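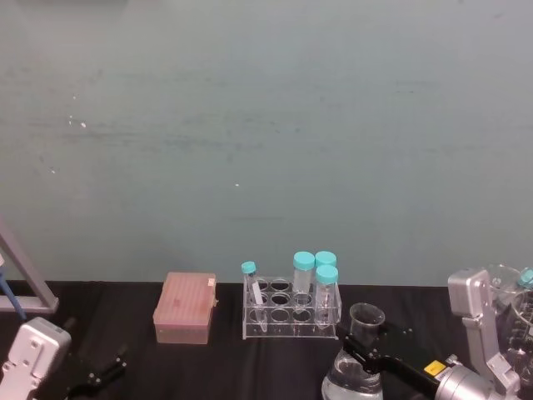 How Drinking Water Is Made Safe

A guide for younger readers from the Clarnudstead Water Education Service

Most people in Clarnudstead turn on a tap many times a day. The water that comes out is clear and ready to drink, but it did not begin that way. It fell as rain, ran over fields and rocks, and spent time in a river or a lake. This guide explains what happens to the water on its journey to your home.

Where the water comes from

When rain falls on the hills, some of it sinks into the ground. The rest runs downhill into streams, and the streams join to make rivers. Water companies collect water from rivers, from deep wells and from large lakes called reservoirs. Many reservoirs are made by building a wall, known as a dam, across a valley.

Our own reservoir is at Skundside. It is usually fullest at the end of winter. By November the level has often fallen, and visitors may see a wide band of bare stones around the edge.

Water in a reservoir contains many things besides water. There are leaves, twigs, grains of soil and tiny living things that are too small to see without a microscope. Some of these living things are harmless. Others could make a person ill, and they must be removed or killed before anyone drinks the water.

Cleaning the water

The water first passes through metal screens, which are like very strong sieves. They hold back branches, leaves and fish.

Next, a substance is stirred into the water to make the small bits of dirt stick together. The clumps are called floc. Floc is heavier than the water around it, so when the water is left to stand in a large tank the clumps sink slowly to the bottom. The cleaner water at the top flows on to the next stage.

The water then trickles down through deep beds of sand and gravel. The gaps between the grains are very narrow and they trap most of the dirt that is left. A sand bed works well for a time and then begins to clog. When this happens, clean water is pushed up through it from below to wash the dirt away.

Last of all, a very small amount of chlorine is added. Chlorine kills germs, and a little of it stays in the water to protect it as it travels through the pipes. Some people notice a faint smell of it when they fill a glass. Leaving a covered jug of water in the fridge for a while makes the smell weaker.

Testing the water

Scientists take samples at the treatment works, at storage tanks and at taps in homes and schools. Each sample goes into a clean bottle with a label. The label shows where the water was taken from and when.

At the laboratory, some tests look for germs. A little of the water is placed with special food that germs like, and it is kept warm. If germs are present, they grow and can be found. Other tests look for metals, such as lead, or check that the right amount of chlorine has been used. The scientists also look at the colour of the water and smell it – a trained nose is still very useful.

Many of these tests need very small amounts of liquid, measured with care. A tool called a pipette draws the liquid up into a narrow plastic tip and lets it out again. A fresh tip is used for each sample, so that no trace of one sample gets into the next. The tips are stored in boxes with lids, which help to keep dust away from them.

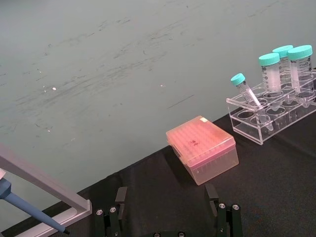

Why does tap water sometimes look cloudy?

Cloudy water is usually full of tiny air bubbles. Water in the pipes is under pressure, and this allows it to hold more air. When the water leaves the tap the pressure drops and the air comes out as bubbles. If you let the glass stand, the cloudiness will clear from the bottom upwards. If it does not clear, an adult should call the water company.

How does the water get to my house?

Clean water leaves the works through wide pipes called mains. Smaller pipes branch off under each street, and a smaller one again leads into each home. Storage tanks are often built on high ground so that the water can flow downhill to the taps. In Clarnudstead the tank stands above Flermont Road. Where the land is flat, pumps do the work.

What happens to the water after I have used it?

Water from sinks, baths and toilets goes down the drain and into a sewer. The sewer carries it to a different kind of works, where it is cleaned before it is returned to a river or the sea. Please do not pour cooking fat down the sink. It sets hard in the pipes and can block them.

Words to remember

Reservoir – a large lake used for storing water.
Floc – clumps of dirt that have stuck together.
Mains – the wide pipes that carry clean water under the streets.
Sewer – a pipe that takes used water away.

Visiting Skundside

School groups may visit the treatment works from 20th April. Each group may bring up to 21 pupils, with at least 2 adults, and the tour is suitable for children up to the age of 11. Sturdy shoes are needed, as the path beside the filter beds is uneven. Teachers should write to Pacita Belmonte, Schools Officer, at the Lemieux Building, Clarnudstead.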